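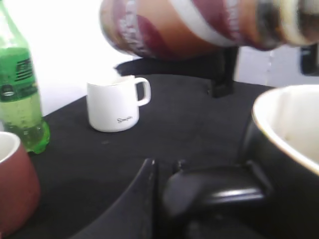

The tabletop cell with its gripper open, and a white mug, a green bottle and a bowl on the black cloth.

About Hovari

We are a small firm that looks after small robots. Hovari began in March with one bench, one arm and a rather hopeful sign on the door at Anwood, and we have been adding shelves ever since. Our customers are mostly schools and workshops who own a single arm and would like it to go on working without having to become experts in it themselves — which seems to us a very reasonable thing to want.

The cell we know best is our own. We call it Quinlan, after the lane behind the building, and everything we do for a customer has been done to Quinlan first. Setting it up in the morning takes 22 minutes if you don't stop to chat. We smooth the black cloth over the table and wipe down the gripper fingers. Then we open and close them a few times with nothing between them, listening for any scrape, and look through the wrist camera to see that both fingertips show at the bottom of the view where they ought to be. If one has crept sideways, the screws at its root want a turn.

After that come the cups, bowls and bottles. We like ordinary kitchen things for checking a grip, as a mug with a handle will tell you a good deal about a badly set finger! Every pick is written in the log, and on August 23, 2019 we filled the last line of the first book, number 1878.

Finger pads are changed after 1410 picks, or sooner if they look shiny. Cables are checked at the same time, from the wrist right back to the base, and we keep spare pads in a biscuit tin by the kettle (please put the lid back on if you visit).

We now care for 117 arms under our Mudach plan, which covers two visits a year, pads and a telephone number that rings on our own bench. If yours is making a noise you don't like, do give us a ring and hold the phone near it. We're quite used to that, and the kettle is usually on if you would sooner bring it in.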